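Bimanual page turning – hold force on the non-turning arm
Manipulation > Methods and results

rangel_k
Posting the method from our November runs, as a few of you asked in the Tretholm thread. Task is turning one page of a product booklet on a cloth-covered table. Left arm presses the left page, right arm works the leaf. Policy is trained on 2,000 demonstrations, with 3 camera views as input.

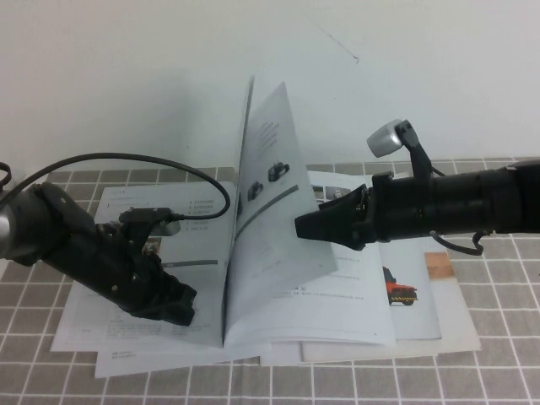
Main result: if the hold arm releases before the leaf passes vertical, the booklet slides and the rest of the episode is lost. We added a term that penalizes early release. Slides went from 9 to 3 on the same evaluation set.

zanow
Was the booklet on bare cloth for both sets? Friction against other paper is a lot lower than against fabric. I would want that held constant before crediting the penalty.

rangel_k
On a stack of loose sheets, both sets. Stack was re-laid by hand between episodes, so it varies.

hidby_lab
Then I don't buy the comparison. With a hand-laid stack you have uncontrolled variance in exactly the quantity you claim to fix. 9 versus 3 could be stack placement. Did you randomize the order of the two policies?

rangel_k
Interleaved, yes. Placement was not logged. Fair point, I can rerun with the sheets taped.

zanow
Please don't tape them. The untaped case is the useful one. Log the placement and report it.

Separate question – does the wrist view contribute anything? On our setup it was mostly blur once the paper lifted, and we dropped it.

rangel_k
Keep it, in my opinion. The fixed view can't tell one leaf from several. At the wrist you get the fan of page edges and the gutter, even when the lifted side is too soft to read.
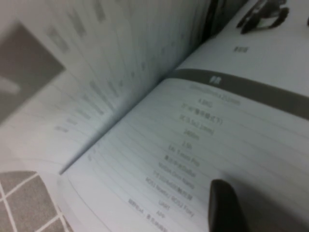 We ablated it. Single-page turns got worse without it and multi-page grabs went up. Hold behavior didn't change, as expected.

hidby_lab
Is the ablation retrained or are you masking the input at test time?

rangel_k
Masked.

hidby_lab
Then that one needs a rerun too. Masking puts the policy out of distribution and you can't read much from the drop.

zanow
Agree with hidby on the masking, disagree on the stack. Retrain without wrist, same seeds, and post both.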